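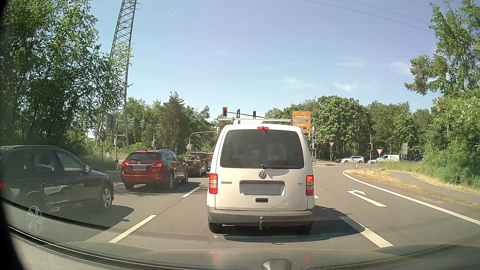 Behind a Caddy. Brake lights on.

June, very late, tea gone cold

Well, diary, I said I would go to bed at ten and it is now ten past one, and the reason is Hunard, as it usually is these days. I did my dishes first, I want that written down! Then I logged in to drop off some flax at the guild bank and see who was on, and of course everybody was on, because tonight was the night of the big argument about the ferry.

I should back up a little, because when I read these pages in the winter I never remember what any of it was about. Hunard has two harbors, Raptis on the south shore and Pleter up in the cold end of the map, and until the last patch you had to walk between them or ride if you had a mount worth riding. It took me most of an evening the first time. I got lost in the marsh, I was chased by something with antlers, and a complete stranger gave me a lantern and went on his way without a word. I still have that lantern. It does nothing useful and takes up a bag slot and I will not part with it.

Now there is a ferry. You pay 5 silver, you stand on the deck for a minute looking at the water (very pretty water, they have done something with the light), and there you are in Pleter. And I love it, I do, I used it four times this week. But the road is empty now. I walked a stretch of it tonight just to see, from the mill to the second bridge, and didn't meet a soul. The little inn at the crossroads had its fire going and the innkeeper said her line about the soup to me and only me.

So that was the argument. Darius Mockus, who leads our guild and types faster than anyone I have ever known, says the ferry is the best thing they have added and that people with jobs and children can't spend an evening walking to where the fun is. Bernadette says the walking was the fun. She has been with Halo since the very start, when it was her and her cousin and a bank tab full of turnips, and she wrote a long post for the official forum, 885 words (she told us the number, she was proud of it), asking them to make the ferry run only a few times a day so that people would have to wait on the dock together or else take the road. By the time I logged off it had 107 replies and at least half of them were rude. I wish people wouldn't. It's a good post, she put real thought into it, and there is a nice bit about how the fishing spots used to be where you made friends.

I told them both I could see it each way, which made Darius sigh in voice chat and Bernadette laugh. But I can! I would be happy with a slow wagon, something that goes along the road itself and stops at the inn, where you could sit and sew or sort your bags and talk to whoever climbed on. Bernadette said I should add that to her thread. I wrote it out and then sat there with my finger over the button for ages like a teenager with a love letter, and in the end I posted it and closed the window so I wouldn't look. I have looked twice since. One person says wagons would be camped by bandits within a week. One person just put a picture of a horse.

After all that we did manage to play. Six of us went down into the salt caves under Pleter and came out again with very little to show for it, though my weaving did go up to 160, so I can finally make the blue traveling cloak, the one with the hood. I need more dye. Dye is sold in Raptis, naturally, and I was standing in Pleter with my silver in my hand and the ferry right there, and I thought, no, Lorraine, you have just spent two hours being wistful about that road.

I got as far as the marsh before I had to log off. My character is asleep beside a stump with the lantern lit. I'll do the rest tomorrow after supper, and Bernadette says she'll walk up from her end and meet me at the inn.

Must remember to call the dentist.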